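Chapter 2
Kicking for Touch and Other Quiet Skills

Most of us come to rugby for the tries, and I would never scold anyone for that! But sit beside an old coach like Mafalda Cordeiro for one January afternoon and you'll find her watching the kicker's feet, the wind in the flags, and the fullback drifting a step too far infield.
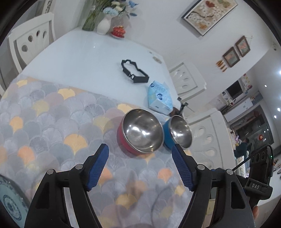
Figure 2.1. Two steel-lined bowls, one red outside and one blue.

In this chapter we take our time over the penalty kick to touch, from the 22 and from farther out, and over the lineout that follows it.
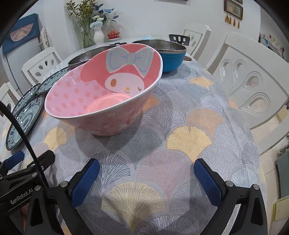

A good touch kick starts with choosing a target, and beginners nearly always choose one that is too brave. Martim Fonseca, who kicked for Sikalberg for 16 seasons, liked to pick a single face in the crowd beyond the line (a friendly one, if he could find it). Any face will do in practice, even a cartoon one like the winking My Melody inside the pink bowl, so long as your eyes settle on it before you begin your steps. Then breathe out, keep your head down, and swing through the ball.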